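Keeping your simulated episodes tidy: a guide to checking, naming and throwing away

Written for people joining the Erkari manipulation project, though you are very welcome to borrow any of it for your own.

When I first started recording pick-up episodes in simulation I kept everything. Every run went into one big folder, good and bad together, and I told myself I would sort it out in March when things were quieter. March came and went, as it does, and by then I had 3000 episodes and only the foggiest memory of which ones had been recorded before we changed the table. Jin-sol Nam spent most of a week helping me pick through them (thank you again, Jin-sol!), and the rules below grew out of that week. They are our house rules and you may well want to bend them a little for your own setup.

Before you record

Open the scene and look at it through the wrist camera first, before you look at it through anything else. It's tempting to judge a layout from the big free-flying view, where everything is nicely laid out in front of you, but the policy will never see that view. Move the arm to its start pose and then to a pose close over the object, and save one still from each.

Now write the scene card. We keep it as a plain text file next to the episodes, and it needs to say:

Scene name and version
Table surface and background colour
Light position and whether shadows are switched on
Object, with its colour and size
Gripper model and how far it opens
Random seed for the first episode

Please fill in every line, even when nothing has changed from last time. Remigiusz Kwiatkowski once left the light line blank on a whole batch called Drekard, meaning "same as before", and none of us could agree afterwards which "before" he meant -- he couldn't either, poor man.

Shadows and textures

Shadows deserve a section to themselves. In a rendered scene they can come out with jagged or stair-stepped sides where a real lamp would give you a softer edge, and a policy trained only on those may lean on them more than you'd like. Our rule is that shadows stay on, but the light must move between batches, and no single light position may be used for more than 100 episodes.

The same goes for surfaces. A strongly grained wood is lovely to look at, and I'd keep it in the mix, but swap it regularly for something plainer. If you have a saturated colour behind or beside the table, change that as well, and do it separately from the wood, so that you can tell later which of the two made a difference.

Recording

Record in batches of 52. It's an odd number to settle on, I know, but it lets us set two aside as spares and still have a round 50 to work with. Give the batch a short name and a number, such as Barta 4, and use that same name in the folder, the scene card and the log.

Start each episode with the gripper in its listed start pose. Let the physics settle before you begin moving, and leave a moment at the end with the arm still. If you bump something you didn't mean to, finish the episode anyway and mark it as bumped. We do keep those, in their own folder, and they have been more useful than I expected.

Checking

Watch the first and last episodes of the batch all the way through, then any four from the middle. For each one, stop at the moment just before the fingers close and ask yourself three things. Can you still see any of the object? Is the gap between the fingers in view? Does the surface match what you wrote on the card?

Partly hidden objects are fine, and in a close wrist view they are hard to avoid. What we don't accept is an object that stays completely out of sight for the whole approach, and an episode like that goes in the reject folder with a one-line note.

Throwing away

Rejects stay for a month and are then deleted. Do please delete them! We had a batch called Hivusis creep back into training from an old backup, and it took days to work out why our results had gone peculiar. Now the log has a column for the deletion date, and whoever removes the folder puts their initials beside it.

If you change the rules

Change the version at the top of the rules file, write a sentence saying what you altered, and tell the others before your next batch goes in. Old batches keep the rules they were recorded under, so there's no need to go back and relabel them.

A still of the kind we save with the scene card comes last on the page -- yours will look different, depending on your table and your object.

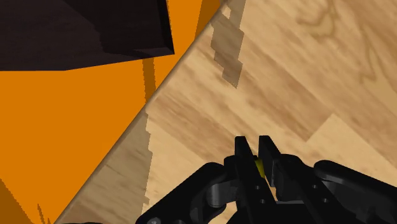 Close wrist view in simulation: wood grain, orange beside it, and a slim bit of the yellow object showing between the fingers.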